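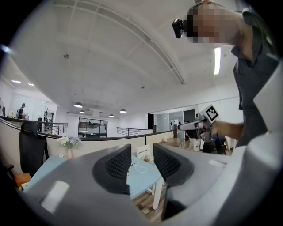 D. Frimpong
Instructor, Everyday Computing, Zernlow Adult Learning Center

Handout 4: Password managers and what "free" covers
Posted 03/04/2021

Read before class. Bring a list of the accounts you log in to most weeks. Names of sites only, no passwords.

1. What the product claims to do

A password manager stores your logins in one encrypted file, usually called a vault. You open it with a single master password. Most will also make up long random passwords and fill them in for you. Everything past that is extra, and the extras are where the sales pitch lives.

I do think most people are better off with one than without. Reusing one password on a shopping site and an email account is a bad habit, and a manager does make it easier to stop. My doubts are about the way these things are sold, and those doubts take up most of this handout.

2. Reading the word "free"

We will compare two products in class, Lostusico and Flurel. Both say "free" in large type on the front page.

Lostusico's free plan holds 30 logins. That sounds like plenty until you import from your browser. When I did, I had 412 entries, many of them dead accounts from stores I bought from once. The import stopped at the limit and offered me an upgrade. It did not tell me which entries had been left out.

Flurel has no limit on entries but ties the free plan to one type of device. Pick the phone and your laptop is locked out. You can switch, but only a few times, and the page that says so is well hidden in the help section.

Neither limit is dishonest. Both were chosen by someone who knew when you would run into them.

3. "Military-grade encryption"

Ignore this phrase. The ciphers in common use are public, and nearly every product uses the same ones. It's like a restaurant bragging that its water comes from a pipe.

Better questions:
Can the company read my vault? If support staff can reset your master password and hand everything back just as it was, ask how.
Has anyone outside the company reviewed the software, and can I read the report? A badge on the home page is not a report.
What is left unencrypted? Some products protect the passwords but keep the site addresses in the clear – a fair map of where you bank and which doctor you use.

4. The extras

Document storage. You are invited to upload scans of your ID, tax forms and insurance cards. Ask yourself how often you need them on a phone. If the answer is once every few years, a drawer still works.

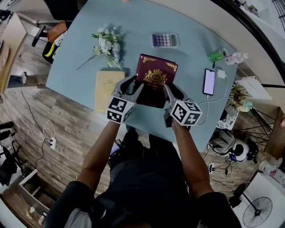 A maroon passport with a gold crest, held between two grippers.

Breach alerts. The app warns you if your email address shows up in a leaked list. Useful, but you can get this elsewhere for nothing, and a warning about a site you left long ago mostly serves to worry you.

Security score. A number out of 100 or a colored dial. Mine went up when I turned on a paid feature and did nothing else. Draw your own conclusions.

5. User reviews

Flurel's page quotes 3,000 five-star ratings. Look at when the app asks for a rating: right after the first successful fill, when you are pleased and have not yet met the device rule. Read the two- and three-star reviews instead. One-star reviews are mostly people who forgot the master password.

6. Getting out again

Before you put anything in, find the export button. Then check what format it gives you. A plain file that a spreadsheet can open is good for moving, but dangerous to leave in your downloads folder. Delete it when the move is finished, and empty the trash.

Last November's class found that Lostusico's export is on the website only and missing from the app. Check whether this has changed before you rely on my word for it.

7. For next time

Pick one product, either of these or your own choice. Find its free-plan limits and write down how many clicks it took. Copy out one claim from its front page that you can't verify, and say what evidence would satisfy you. Half a page is enough. Please don't enter real passwords into anything on the classroom computers.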